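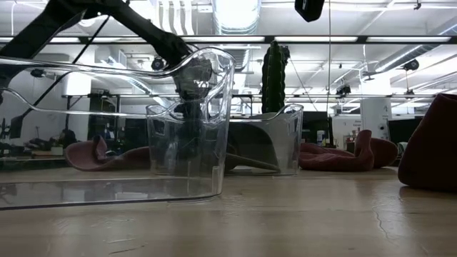 工单：透明收纳盒抓取，夹爪下探时碰盒沿
工位：Stinlow，木桌单臂工位
提交人：Veronika Oláh
处理人：Ming-te Tang
状态：已关闭，保留一项后续

问题描述（Veronika Oláh）

跑透明盒任务时，手臂下探到大盒提手缺口附近会停住，控制器报接触力超限。小盒单独放在桌上时没有这个问题，大盒套小盒时容易出。停机后手臂保持原位，没有掉使能，手动回零正常。

上午连续跑了114次，报警集中在大盒提手这一侧。换成不透明的灰盒，同样的程序没有报过。日志已经放到Pasport的工位目录里。

回复一（Ming-te Tang）

先不要改力阈值。请确认三件事：
夹爪指尖有没有松动；
腕部线缆在下探姿态下有没有被拉紧；
最近有没有动过相机支架或桌子。

另外把报警前后的深度数据也传一份，只有彩色的不够。

回复二（Veronika Oláh）

指尖螺丝用手拧不动，没有松。线缆沿着大臂走，下探到最低点时还有余量，来回走了几遍，没有绷住。

桌子动过。上周清理地面时往外拉过，推回去以后没有重新标定，当时看着位置差不多就继续用了。深度数据已上传。

回复三（Ming-te Tang）

看了深度数据，有两个原因叠在一起。

第一，桌面坐标偏了。用标定板复测，桌子靠手臂一侧比记录值偏出2毫米，还带一点转角。灰盒缺口大，吃得下这个误差，透明盒提手处的弧形边吃不下。

第二，透明盒的深度缺得厉害。盒壁基本测不到，程序拿到的是盒子后面的东西，顶灯在桌面上的反光也会被当成盒底。两个盒子套在一起时，内盒的上沿经常并到外盒上，估出来的缺口位置就往里缩。

处理步骤如下：
1. 手臂回零，急停按下，桌脚对齐地面标记后锁紧。
2. 松开急停，重新做桌面标定，取点不少于30个，四角都要取到。
3. 透明盒改用彩色轮廓定位，深度只用来算桌面高度。
4. 下探分成两段，先停在盒沿上方，确认轮廓后再慢速进入。
5. 力阈值保持原值。

配置文件名是Pap，在Putside分支下，拉下来直接覆盖工位上的旧文件。旧文件留一份备份。

回复四（Veronika Oláh）

步骤1到4已做。标定第一次没过，残差偏大，原因是标定板放在了桌面那道像裂纹的细痕上，板子不平。挪开后重做通过。

覆盖Pap以后第一次启动提示找不到相机序号，旧配置里是手写进去的，新文件里这一栏空着。从备份里抄过来就好了。

随后跑了300次，大盒、小盒、大盒套小盒轮换。下探过程没有再报接触力超限。分段以后每次循环慢了一点，可以接受。

有一次轮廓没认出来，程序停在盒沿上方等待，没有往下走。当时两个盒子的边几乎重合。把小盒转了个方向再试，正常。

回复五（Ming-te Tang）

停在上方等待是预期动作，不用处理。相机序号那一栏我在Putside里补上了读取，下次更新不用再手抄。

工位日常检查表加两条：
开班前看桌脚是否压在标记上，没压上就不要开自动；
桌子只要挪过，先标定再跑任务，并在Pasport里记一笔。

透明盒表面的指印会影响轮廓，换班时用无绒布擦一遍，不要用酒精。

后续：边沿重合时的轮廓识别另开工单，由我跟进。本单关闭。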